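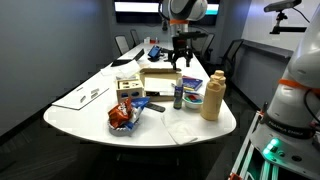 Handout 2: Clearing a Shared Table
Facilities Practice, Senach. Revised November 2021.

Sort by destination before moving anything. Items that leave the room go first, then items with a fixed storage place, then waste. Wipe the surface last.
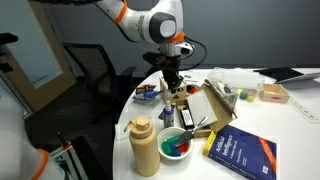

Open containers are treated as one unit with their contents. Carry them level and check for long items that project past the rim. A bowl of blocks with a metal tool leaning out of it, handle over the edge, needs the tool removed first. Books go spine out - never under a box.

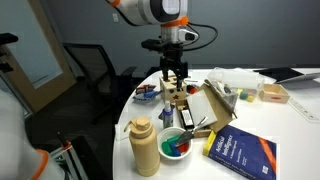 Elin Wogan objected that sorting first doubles the handling, and that at Grundley they cleared from one end to the other. The method works where every item has the same owner. 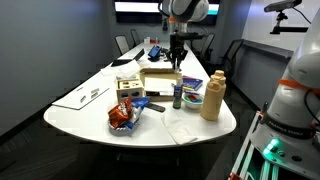 On shared tables it does not. Unclaimed items go to the Nundcombe shelf for 5 working days - liquids upright, caps closed. Food is not shelved.

Reading for next session: Pelletier notes, section 2.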